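From: Máté Fodor
To: rimmont-scorers
Date: 2020-09-15
Subject: Re: shot clock reset after offensive rebound

Dede Odoi wrote:
> Two of our table crews still reset to full after every
> rebound. Rizwan says the league wants the short reset
> when the offense gets the ball back off the rim. Which
> one do we use at Surnalau in November? Also, does the
> new console do it on its own?

The short reset. If the ball touches the rim and the offense recovers it, the clock goes to 14. If the defense recovers it, the clock goes to 24. If the shot misses the rim, there is no reset at all and the clock keeps running. Please pass this to both crews before the preseason games.

The Onar console does not do it on its own. It has one key for each value, and the operator has to hold the clock blank until possession is clear. I went through the log from the Khattak gym: 287 resets last season, 20 of them wrong, nearly all from pressing the key while the ball was still loose. Bláthnaid Nic Giolla has the log if you want to check yours against it. 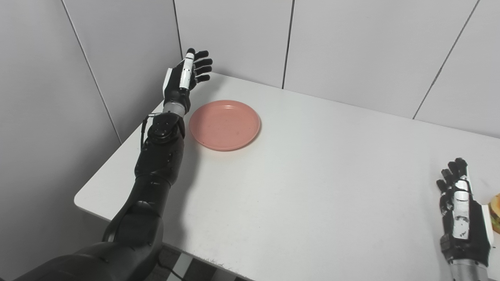
Scorer's table layout is the other open point. The shot clock operator sits next to the timer, with the console flat in front and nothing between it and the court. A plain white rectangular table like this one is fine, but leave its far edge clear of the wall, or the crew has no room for chairs behind it. Run the console cable along the floor on the bench side and tape it down.

Waqas Bajwa is collecting crew names for Surnalau. Send him two per game.

Máté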